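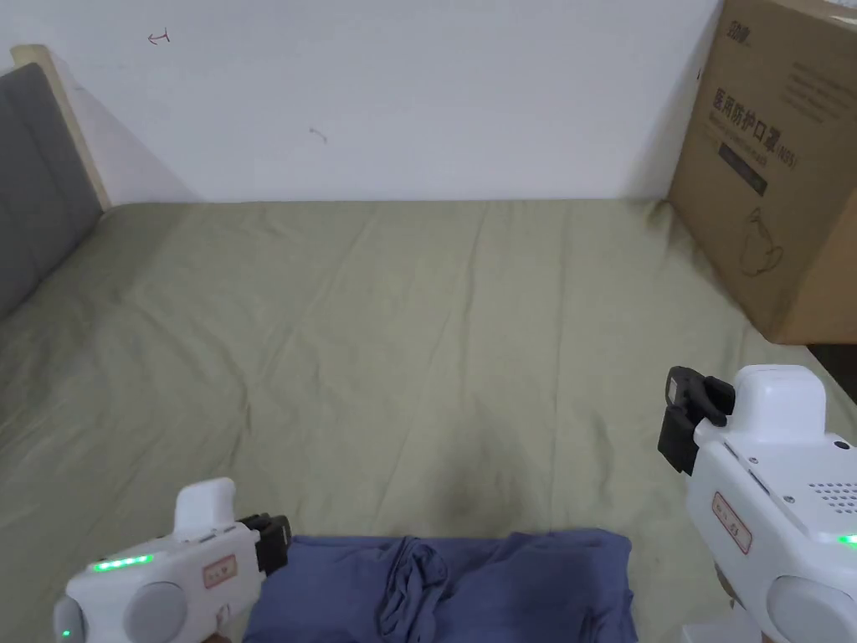 Room 702: gray headboard on the left, a piece of blue cloth waiting on the sheet, and the mask carton by the wall.

Room 702, Bedroom Gallery
Ostine House, Lastbridge
July 2021

Welcome to the bedroom page of our small furnished apartment. On the other pages you can find the kitchen, the hallway and the view from the stairs, but many guests write to us with questions about the bedroom first. They ask about the bed, the headboard, the walls, and where to put their clothes. So I decided to put the answers together with the pictures and keep everything on one page.

The apartment is on the seventh floor and the bedroom is its quietest room. In the morning you hear the delivery trucks for a short time, and after that almost nothing. We furnished the room in April and we are still changing small things in it. If you stayed with us before that, you will remember another bed, which was lower and made a noise when you turned over. It is gone now.

The bed

The bed is the model Ella from Dimitrov, a furniture shop on the other side of Lastbridge. We looked at many beds before we chose it. The headboard is gray and padded, and it has a border of pale wood. I like this combination very much, as gray alone can make a bedroom look like an office, and the pale wood makes it warmer. It is also comfortable for the back when you sit and read in the evening, and I can say so from my own experience with two long novels.

Assembly took us 5 hours. The instructions promise less, but we put one side rail the wrong way and had to begin again. If you buy the same bed, please lay all the parts on the floor before you open the bag with the screws.

There is a second bed in the room also, with a rail of light wood. It is useful for friends who travel together. When only one person stays, it is a good place for an open suitcase.

The walls

The walls are white. We discussed other colors, especially a light yellow, and in the end we stayed with white. You will see some small marks on the wall behind the bed. Please do not try to remove them with a wet sponge, as this paint becomes shiny where you rub it. The painting is on our list for the next winter.
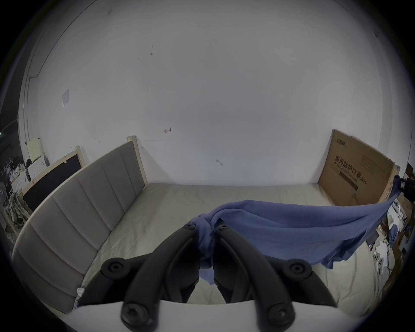
Folding time, with a soft fold of blue cloth lifted from the bed. The headboard is seen along its length, with its vertical channels.

About the headboard fabric

I want to add something about the channels in the headboard, because I did not think about them when we bought it. Dust likes to stay in the stitching. A soft brush, moved from the top to the bottom, is enough. I do it every second week and it takes 4 minutes. A vacuum cleaner with a small head works too, but it must be on low power. We once had a spot of coffee, and cold water with a little soap took it out well. Hot water is not a good idea for this fabric.

The small white tag at the bottom of the headboard is still in its place. I prefer to leave such tags where they are.

Clothes and folding

We have no big dryer in the apartment, so the laundry goes on the rack on the balcony and comes back to the bedroom for folding. The bed is the best table for this work. It is wide, it is soft, and nothing rolls to the floor. My own way is simple. I shake the piece, lay it flat, smooth it from the middle to the sides, and then I fold it in half two times. For towels I make one fold more, so they fit on the narrow shelf in the bathroom.

Smooth sheets are a different question. Our sheets are washed often and they wrinkle easily, and I do not iron them. I pull the corners strongly when the sheet goes on the mattress and I leave the rest. Guests who prefer an ironed sheet can ask for one before they arrive.

The carton

The large brown carton at the wall has "医用防护口罩" and (N95) printed on the front, in English "Medical protective mask". It has also a drawing of a mask below the title, which I find quite nicely made for a shipping box.

Practical information

The room is prepared for two guests, and for three if you ask us early. Bed linen and towels are included. There is a hanger behind the door and a drawer under the window, which opens better if you lift it a little. For a stay of one week or longer we ask for a deposit of 300, and you receive it back on the day you leave.

Pillows are kept in the hall closet, upper shelf. Please take as many as you like and return them to the same shelf. More pictures of the hallway and the balcony will come to the next page after the balcony floor is finished.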